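Gripper shootout: notes to self
Talk for the Workuvska meetup, Wednesday, June 5, 2024
Speaker: Refilwe Ngubane
22 minutes plus questions. Do not run over, Jacobus has the slot after me.

SLIDE 1 - Title
Say who I am, say who paid for the hardware (we did). Zorham and Wamo both offered loaners and I said no. Move on fast.

SLIDE 2 - Why I bothered
Every gripper page has the same demo video. A block goes into a cup. Sometimes an egg, if they're feeling brave.
I have never had a customer call about a block in a cup. They call about bags, sleeves, labels, anything that folds.
Ask the room: who has bought a gripper on the strength of a video? Put my own hand up.

SLIDE 3 - What we compared
Two sets of jaws. The Zorham pair and the Wamo pair, same arms, same wrist cameras, same controller.
Fifty tries per set on each item. Kaisu ran the Zorham days, Noman ran the Wamo days.
Yes, that's a flaw. Different people reset the table differently. Say it before somebody else does.

SLIDE 4 - The rigid stuff
Boxes, bottles, a roll of tape. Both sets were fine and I have nothing to tell you.
If your parts are rigid and come in facing the same way, buy the cheaper one and go to lunch.
(Pause. Someone will want the numbers anyway. They're in the handout.)

SLIDE 5 - What counts as a grasp
Spend time here. This is where I think most published results go soft.
Our first pass scored a grasp when the jaws closed and the motor current went up. By that rule the Wamo jaws got 81 percent on thin plastic. Great number! I nearly put it on the title slide.
Then Kaisu watched the video back. A good share of those were the jaws squeezing the table, or squeezing each other with a bit of plastic nearby.
New rule: item clear of the table, held while the wrist turns, still there at the end. Both sets dropped hard. I'm not showing the new figure as a headline because we changed the rule halfway, and I wouldn't believe it from anyone else.

SLIDE 6 - Cameras
The Shabalala people told me a wrist camera would fix it. Maybe. On clear plastic the depth reading is mostly guesswork, and once the jaws are in close they block a lot of what you wanted to look at.
Sânziana tried moving the lights. It helped in the morning. I don't trust anything that helps in the morning.
Don't get dragged into an argument about depth sensors. Offer to talk at the break.

SLIDE 7 - Two arms on one bag
Leave this up while I talk. 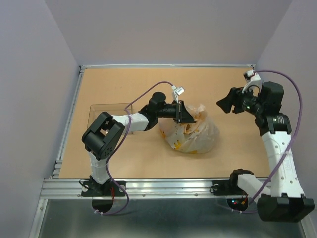
Left gripper pinching the twisted top of the bag, right gripper open and still clear of it.

The left side has the easier job. Knotted plastic is bunched up and gives the jaws something to bite. The right side has to find a loose fold, and loose folds are where both products struggled.
Point out the cables looping off the cameras. We planned moves around those cables more than I'd like to admit, and no data sheet gives you a figure for that.
Also point out the right arm, close up against the wall. Reach on paper and reach inside an enclosure are two different numbers.

SLIDE 8 - Controllers
Short. We swapped controllers once, in January, and lost two weeks to timing between the arms. I can't say if the new one is better. I can say I won't swap again in the middle of a test.

SLIDE 9 - What I'd ask a vendor
What did you count as a success?
Who reset the table?
Can I bring my own bag?
The last one gets the most interesting silence.

SLIDE 10 - Where we are
We kept the Zorham jaws. Mostly the screws are easier to get at. That is the real reason and I'd sooner say so than dress it up.
Next round: same operator for both sets, scoring rule written down first, and Noman wants softer pads on the tips. I doubt the pads will do much but he can have his fifty tries.

Questions. If it's about price, send them to Jacobus.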